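Wultine Hall and Annexe
Quarterly safety inspection: checklist with comments
Date of inspection: 2018-10-12
Ref: 529
Next inspection due: November (fire doors and lighting only)

Key: OK = satisfactory. A = action needed. N/A = does not apply. Items marked A are repeated in the action list at the end.

1. Entrance and outside areas

1.1 Path from car park to front door clear and level: A
Two slabs by the drain have lifted again. Both were bedded down in spring. The edge nearest the door stands proud enough to catch a toe. Painted yellow for now.

1.2 Handrail to ramp secure: OK
Top bracket was loose last time. Refixed with longer screws, no movement when leaned on.

1.3 Outside lights working: OK
The sensor over the bin store comes on late. Adjusted on the day.

1.4 Gutters and downpipes: A
Rear gutter full of leaves and a tennis ball. Overflow is running down the wall beside the annexe window, and there is green staining on the brick as far down as the air vent. The air vent itself is clear.

1.5 Door mat well flat, mat not curled: OK

2. Fire safety

2.1 Exit routes clear: A
Stacked chairs in the rear passage on arrival. The passage was passable but not at full width. Chairs moved to the store. This was also recorded at the last two inspections, so a sign on the wall is not enough. Suggest marking the floor with tape.

2.2 Exit doors open easily from inside: OK
Side door sticks slightly in damp weather but opens with one push on the bar.

2.3 Extinguishers in place, pins and tags intact: OK
The water extinguisher in the main hall was being used as a door stop. Put back on its bracket.

2.4 Fire blanket in kitchen: OK

2.5 Alarm panel showing normal, call point tested: OK
Tested the call point by the stage. Sounder heard in the annexe with the door closed, and in the toilets. Log book signed.

2.6 Emergency lighting: A
Fitting above the annexe door did not come on during the test. Lamp swapped with a spare, still dead, so it is the battery or the unit. Same model as the one replaced by Hladun last year.

2.7 Fire doors close fully onto the frame: A
Kitchen door closer is weak and leaves a gap. Turned the screw as far as it goes. Needs a new closer.

3. Electrical

3.1 Sockets and switches undamaged: OK
Blanking plate fitted where the old urn socket was.

3.2 Portable appliances labelled and in date: A
Two items with no label: a desk fan in the office and an extension reel in the store. Both taken out of use until tested. The reel was also wound up tight with the plug trapped under the cable, and the outer sheath is flattened there. If it fails it should be cut up and thrown away, not put back on the shelf.

3.3 Consumer unit accessible: OK
Meter cupboard had paper towels in it. Removed.

3.4 Electricity meter reading: 3,322

4. Heating and water

4.1 Boiler service in date: OK
Serviced by Rornow. Certificate is in the blue folder.

4.2 Hot water temperature at kitchen tap: OK
60 degrees after running for one minute.

4.3 Little-used outlets flushed: A
No entries in the flushing sheet for the annexe basin since the summer. Flushed for five minutes on the day. Whoever opens up should do this weekly and write it down.

4.4 Radiators and guards secure: OK
One guard in the annexe had a screw missing. Replaced.

4.5 Water meter reading: 349

5. Kitchen

5.1 Floor clean and free from slip hazards: OK

5.2 Worktops sound, no open joints: A
Sealant behind the sink has come away at the left-hand end. Water will get behind the unit if it is left.

5.3 Fridge temperature recorded: OK
The dial is easily knocked when the door is opened. Tape over it.

5.4 Cleaning products locked away: A
Cupboard was locked but the key was in the lock. Key moved to the hook in the office.

5.5 First aid box complete: A
Short of medium dressings and blue plasters. Eye wash is in date until the spring.

6. Furniture, tables and coverings

6.1 Folding tables lock when open: OK
All opened and leaned on. The one with the chipped corner has been sanded and is fit to use.

6.2 Chairs sound: A
Three chairs of the older Skelel type have split seats. Put aside with red tape on the back. They should not be mended with glue.

6.3 Table coverings not a trip or pull hazard: OK
Cloths should not reach the floor on any side where people walk. Clips are in the kitchen drawer.

6.4 Cups, bottles and other light items put away after use: see comment 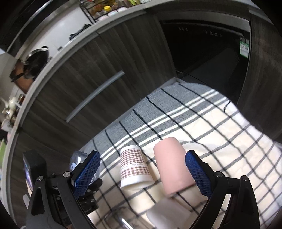
Cups on their sides, one gingham-patterned and one plain pink.

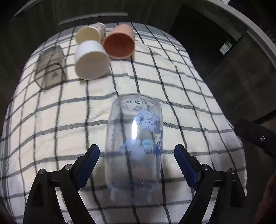

Users are asked to leave surfaces clear at the end of a booking and to take recycling with them. The hire form says this already, but in small print on the back. Move it to the front when the form is next printed.

6.5 Storage shelves not overloaded: A
Top shelf in the store has boxes of crockery on it. Heavy items belong on the bottom two shelves. The kick stool has lost one rubber foot.

7. Toilets

7.1 Emergency cord reaches the floor and works: A
Cord works but had been tied up out of the way. Untied. Please leave it hanging.

7.2 Locks can be opened from outside: OK

7.3 Extractor fans running: OK
Noisy in the accessible toilet. Cover cleaned, slightly better.

Action list

Urgent, within seven days: 2.6 emergency light, 2.7 kitchen door closer, 5.5 first aid stock.

Within one month: 1.1 slabs, 1.4 rear gutter, 2.1 floor tape, 3.2 appliance testing, 5.2 sealant, 6.5 shelves and stool.

Ongoing: 4.3 weekly flushing, 5.4 key kept in office, 7.1 cord left down.

For decision: 6.2 replace the split chairs singly or as a set. The old pattern is hard to match and the new ones do not stack with it.

Copy to be kept in the blue folder with the boiler certificate.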